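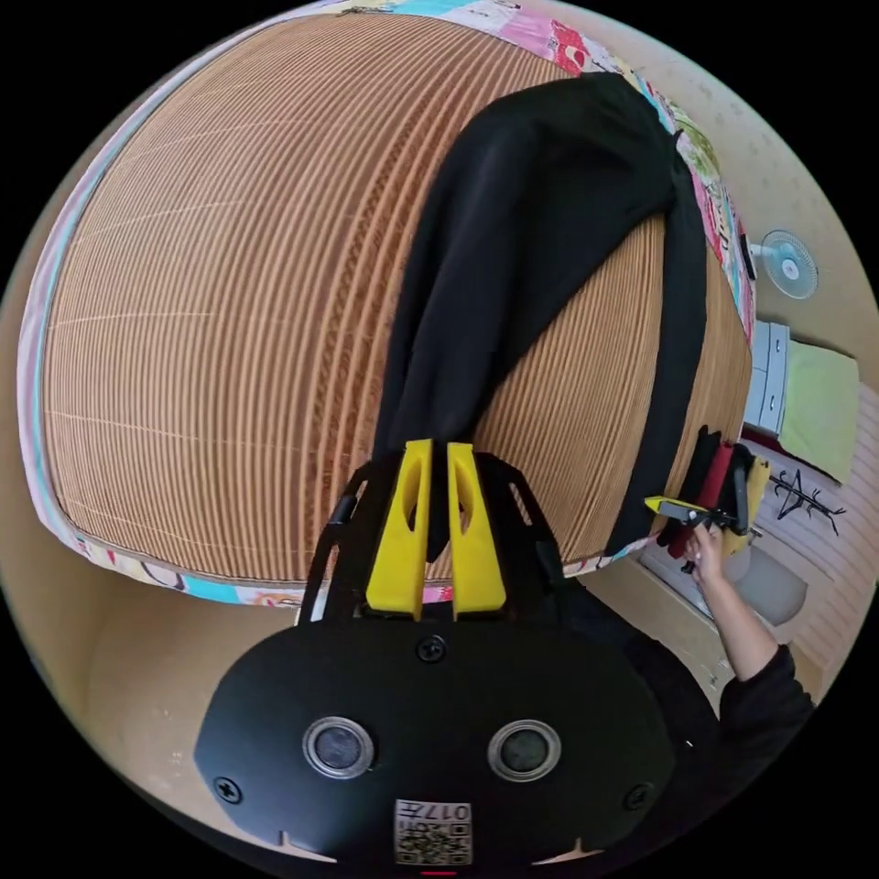 Figure 1. Vue de la caméra embarquée, épisode de manipulation d'un vêtement noir à deux pinces tenues à la main.

Fatis – jeu de démonstrations bimanuelles sur textiles
Fiche de données et notes d'utilisation
Mise à jour : 2024-07-08

Résumé
Fatis rassemble 400 démonstrations de manipulation de vêtements enregistrées en intérieur domestique avec des pinces portables, sans robot. Le jeu sert à l'apprentissage par imitation de politiques bimanuelles : saisie d'un bord, étalement, alignement des jambes ou des manches, pliage. Il accompagne le code d'entraînement Comum, maintenu dans un dépôt séparé.

Contenu
Un épisode correspond à une tentative complète, de la première saisie au dernier relâchement. Chaque épisode contient :
- le flux fisheye de chaque pince, non rectifié ;
- la pose 6D de chaque pince dans un repère commun ;
- l'ouverture des doigts, normalisée entre 0 et 1 ;
- une consigne en français et sa traduction anglaise ;
- un indicateur de réussite attribué à la relecture.
Les coins noirs hors du cercle image sont conservés. Un masque circulaire est fourni avec les paramètres de calibration, à appliquer avant tout recadrage.

Répartition
Entraînement : 300 épisodes. Le reste est partagé entre validation et test, par lieu de collecte : aucun logement du test n'apparaît dans l'entraînement. Sur l'ensemble, 272 épisodes portent l'indicateur de réussite. Les échecs sont distribués avec le reste et ne sont pas filtrés par défaut (option keep_failures=true).

Protocole de collecte
L'opérateur tient une pince dans chaque main et travaille sur un lit, une table ou un sol dégagé. La position initiale du vêtement n'est pas imposée. Les surfaces sont laissées telles quelles, nattes à lattes et tissus imprimés compris. Ces motifs réguliers perturbent parfois l'odométrie visuelle, en particulier lorsque la texture occupe la plus grande partie du champ ; les segments concernés portent le code T2 dans le fichier d'annotations.
Les doigts sont jaunes sur les deux pinces. Une segmentation par couleur suffit en général à les isoler, sauf en présence de textiles de teinte proche.

Synchronisation
Les horloges des deux pinces sont recalées en début d'épisode par un geste de fermeture simultanée. L'écart résiduel est inférieur à 2 images dans tous les épisodes publiés. Les séquences qui dépassaient ce seuil ont été retirées avant la numérotation définitive, d'où l'absence de trous dans les identifiants.

Résultats de référence
La politique de base est un modèle de diffusion conditionné par les deux vues et par l'état des pinces. Nous ne publions pas de taux de réussite sur robot réel dans cette version : les essais menés à Solmont portaient sur un sous-ensemble de vêtements trop restreint. Deux observations qualitatives :
- l'entraînement avec une seule vue dégrade surtout la phase d'alignement, quand l'autre pince sort du champ ;
- les textiles sombres restent difficiles. Les plis y sont peu contrastés et la politique tend à saisir une double épaisseur au lieu du bord seul.
L'augmentation de contraste local (script Devadiga, dossier outils) réduit le second défaut sur les épisodes de validation – au prix d'un bruit accru sur les tissus clairs.

Limites connues
- Pas de mesure de force. Les contacts doivent être déduits de l'ouverture et de l'image.
- Éclairage non contrôlé, exposition automatique.
- Vêtements d'adultes majoritaires, très peu de linge de maison.
- La distorsion est forte en périphérie. Un modèle de caméra sténopé donne des poses fausses ; utiliser le modèle fisheye fourni.
- Les consignes ont été rédigées après coup et certaines décrivent l'objectif sans préciser la main à utiliser.

Confidentialité
Les visages et les documents lisibles sont floutés. Les mains, les avant-bras et l'ameublement ne le sont pas. Une demande de retrait entraîne la suppression de l'épisode dans la version suivante.

Licence et version
Usage de recherche uniquement, redistribution soumise à accord. La prochaine version, prévue en septembre, ajoutera les codes de qualité par phase et corrigera les traductions anglaises signalées dans le suivi des anomalies.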